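Notebook, December – visit day, hand-held gripper table

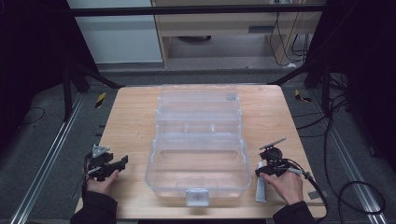
Visitors came at 10:30, a bit later than we planned. It was the group from Jelero, and Rajkumari Mittal was with them for the whole morning. I am writing this down the same afternoon, before I forget the details. Inder and Nishad, please add your remarks under mine.

I gave the short talk first. I think I spoke too fast in the part about calibration, and I must make that part simpler for the next open day. People who have never held the grippers do not care about calibration. They want to know how heavy they are and if the hand gets tired. So next time – grippers first, slides after.

The demonstration task was the clear plastic first-aid box with the small tube. I chose it because everybody knows such a box from home. Opening the latch with the jaws is still the difficult step. The tab is small, and the flat fingers slide over it when the angle is too steep. Coming in from the left corner with the left gripper and steadying the box with the right one is the way that works best for me. Inder does it the opposite way and is faster, but he pushes the box away from him more often.

Mrs. Mittal asked if the clear plastic is a problem for the cameras. I answered that yes, it can be, the table shows through the walls and the edges are hard to find. She asked for numbers. We have 612 usable recordings of this task from 700, and I told her so, but I could not say how many of the 88 bad ones are bad because of the plastic. Nishad, can you look in the log? I promised to send an answer to her.

Two guests tried the grippers themselves. The first one got the latch open on attempt 3 and was very pleased. The second one stopped early because the right cable was pulling at his wrist. He was correct, I feel it also when I reach to the far side of the box. We should give this cable more slack, or hang it from above.

Session time was around 80 minutes with all the questions. The last part was a discussion about whether Sumier should have its own table at the next open day. No decision yet.

To do:
– check the left gripper, the jaws feel a little loose when closed
– tape down the cables on the right side of the carpet before any more guests walk there
– second box of the same type, in case the latch breaks
– shorter slides (me)
– answer to Mrs. Mittal about the plastic (Nishad and me)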